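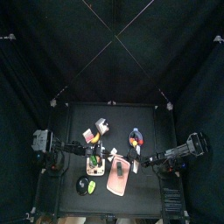 How do you pick a cutting board?
I get this one a lot, and my answer is boring – buy the color you'll notice. Dark counters swallow things, so I like a board that stands out the way that pink cutting board does on the black tabletop. The beige tray works for the same reason. I keep peelings on a tray at home and carry the whole lot to the trash in one go!

Does the color mean anything?
Only what you decide it means. In my kitchen pink is for fruit and bread, and raw meat gets its own board. My neighbor Hüsnü Ekinci does it the other way round and we argue about it every October.

Do I need a raised edge on the table?
Need, no. But I love a low lip for rolling things (grapes, mostly). Mine is a Grollstead top and I've had it for years.

How much should I spend?
My Taledov board cost 45 dollars and my cheap one cost less than lunch. I use the cheap one more.

Can I put boards in the dishwasher?
Check the label first. I wash mine by hand and stand them up to dry, never flat.

Can I send you a question?
Please do! I add new ones here when I get a quiet evening.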